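How to re-label grasp attempts by hindsight, step by step

Posted 1/26/21 by Bjarke Zoëga

Welcome back, and thank you for all the kind notes on the last tutorial! Several of you asked how we get a picking policy to learn from its own misses, so I want to take you slowly through the re-labeling method we use at Cekham. It's a simple idea once you have done it by hand a few times, and I do recommend doing it by hand first, even if it feels a bit old-fashioned.

Step 1. Collect your attempts. We started with 2000 grasps, saving the wrist view just before the fingers close and again after the lift. Keep everything, including the ugly ones.

Step 2. Sort by outcome. Ours came to 900 clean single picks, 1000 misses, and the rest were mixed lifts where more than one item came up. I put those in their own folder (mine is called Zikus, for reasons lost to time).

Step 3. Write down the goal that was asked for, and next to it the goal that was really reached. If the arm was told to take one item and lifted two, the new label is "lift two." The attempt now counts as a good example of something, and you can train on it.

Step 4. Mark the hard cases before you look at the second picture. Guess first, then check – you'll be surprised how much this teaches you about your own labels.
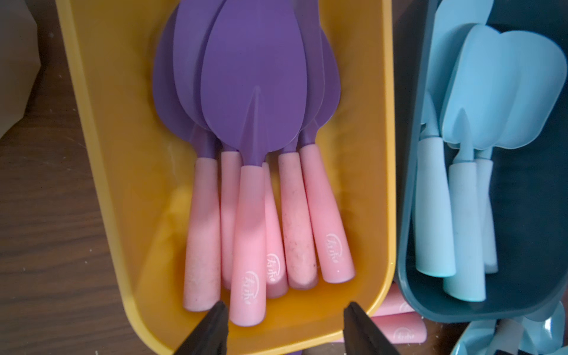 A goal label needs to name one item, and it needs to do so in words the policy can tie to pixels. Color alone won't carry you very far. With six pink handles side by side in the yellow tray, "pink handle" is no label at all, so I write "center handle, on top, reaching farthest down" and leave the blue set for a label of its own.

Step 5. Retrain with the old and new labels mixed half and half, then run your usual test set. Keep the first model so you have something to compare against.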